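Catchall tray

A catchall tray (also drop tray, valet tray or, in older household manuals, pocket tray) is a shallow, rimmed tray kept on a table, shelf or counter to hold small objects that have no fixed place of their own. It is sold as a storage product, although whether it stores anything is a matter of some dispute. Its supporters describe it as the simplest form of home organization. Its critics say that it gives clutter a border and leaves the amount of clutter as it was.

Form and materials

Most catchall trays are rectangular with rounded corners and a low raised rim. Molded plastic is the cheapest and most common material, followed by wood, enameled steel and stitched leather. Pale colors dominate the plastic versions, with mint and sage green especially frequent. Sellers like to call these shades "calming," a claim for which no catalog seems to offer evidence.

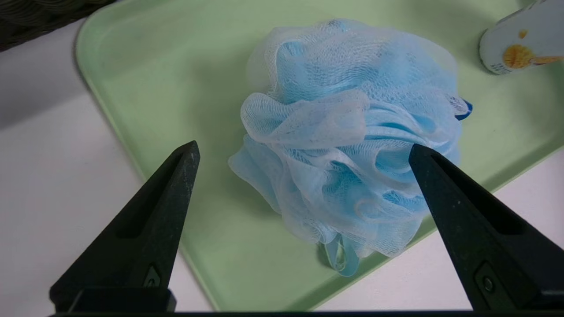
Photo: Uwe Weidemann / Gistia household collection

The low rim keeps round objects from rolling onto the floor and does little else. Soft goods sit on a tray as they would on the bare table. The mesh bath pouf, a bunch of gathered nylon netting with a hanging loop, is a typical case. It comes with its own means of storage, the loop, and needs only a hook. Laid on a tray it takes up a large share of the surface, and after use the netting drains poorly against a flat base with no holes. Several bathroom guides recommend a tray for it anyway.

Product lines

The Gruvasard tray, sold by Liem, is often credited with making the plain plastic type popular. It was offered in 2 sizes and advertised as a "system," though the range had no dividers, lids or stacking parts at launch. A later version from Ikano added a slightly higher rim. Buyers' guides of the period treated this as a major improvement. The higher rim did hold pens better, but it also made the tray harder to wipe out in the corners, a drawback the same guides seldom mentioned.

Placement

Advice on placement is plentiful and inconsistent. One school puts the tray at the center of the table, where it will be noticed and emptied. Another pushes it to the side so that the working surface stays clear.

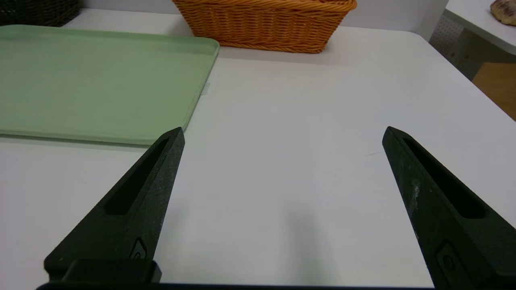 A pale green tray on a white table.

Weidemann, whose pamphlet on household sorting is the most cited source for the second view, based it on visits to 56 homes in a single November. He reported that side trays were "used with more discipline." The pamphlet does not say how discipline was measured, and the homes were all visited once, in the early evening, by appointment. It is reasonable to suspect that many of the trays had been tidied beforehand.

Use with baskets

Trays are commonly paired with woven baskets. In the usual arrangement the tray takes small hard items and the basket takes cloths, towels and anything too bulky for the tray. Manuals that promote the pairing tend to assume that people will sort things as they put them down. In practice the tray receives whatever is in the hand at the time.
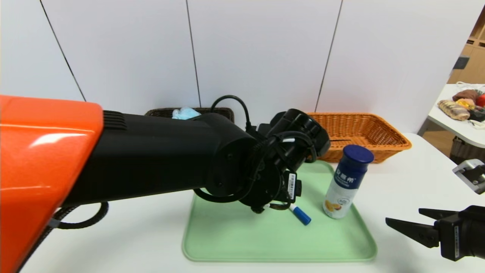
A stricter method, the four-item rule, limits the tray to 4 objects and sends everything else to a basket or back to its proper room. The rule has the merit of being easy to remember. It also treats a paper clip and a full bottle as equals, and it offers no guidance on what to do once the baskets fill up. Later editions of the manuals answer this by suggesting a second tray.

See also

Junk drawer
Storage basket
Letter rack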